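4.2 Marks on household surfaces and how people read them

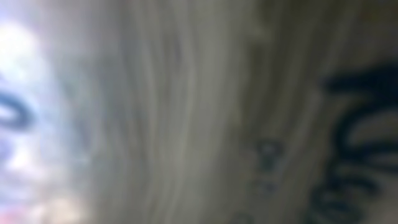

Figure 3. Dark blue marks on pale and darker surfaces, blurred.

Merja Niskanen objected to our first plan for this part of the study. In her opinion a label at home is almost never read letter by letter: people know the length of the word, its color and the place where it usually stands, and they take the thing from the shelf before the reading is finished. She asked us to treat the label as a kind of stain with a known shape, and to look at the words only after this.

We followed her advice in part. The interviews in Jirkville had already given us many remarks of the same type. One household kept flour and starch in two equal boxes, and the family told them apart by the thickness of the pen. Another household wrote the names of all stored things in dark blue, and visitors made mistakes there much more often than the owners did. The owners could not explain what they looked at. When we covered the first letter, they still took the correct box. When we turned the box on its side, they became slow and sometimes put it back.

For this reason we divided the material into two groups. The first group contains marks which can be read by a stranger. The second contains marks which are visible as marks, but which a stranger cannot read without touching or turning the object. Figure 3 belongs to the second group. The large dark strokes at the right could be writing seen sideways, and the rounded blue stroke at the left could be a part of a letter or only a line, so we do not give a reading for either of them. In the complete material we coded 1,179 marks. Of these, 1,155 could be placed in one of the two groups by both coders, and the remaining 24 were left out of the tables.

The surface under the mark was coded separately. We used only three values (light, middle, dark), although at the beginning the list was longer and had names of materials. The names caused trouble. A gray surface with streaks may be folded cloth, and it may also be brushed metal, and the coders did not agree often enough. The value of brightness was easier to agree on, and it is also closer to the thing we wanted to know, namely how well a dark pen is seen on its ground.

The effect of the ground was smaller than the earlier Dritska survey had made us expect. Participants said that they prefer a pale ground for a label, and most of them bought white tape or white stickers for this purpose. In daily use, however, strong light from a window or a lamp made the white labels difficult to see from the side, and several people had moved them to a less bright place in the cupboard. In the Turunen series, which has 215 marks, the labels written directly on a middle or dark ground were found as quickly as the white ones, if the strokes were thick.

The size of the strokes had the clearest effect. Small neat handwriting was praised in the interviews but it was passed over in the search task. Large letters, even ugly ones, were noticed first by participants of all ages. We return to this difference in section 4.3, where the marks on textiles are discussed together with the washing instructions.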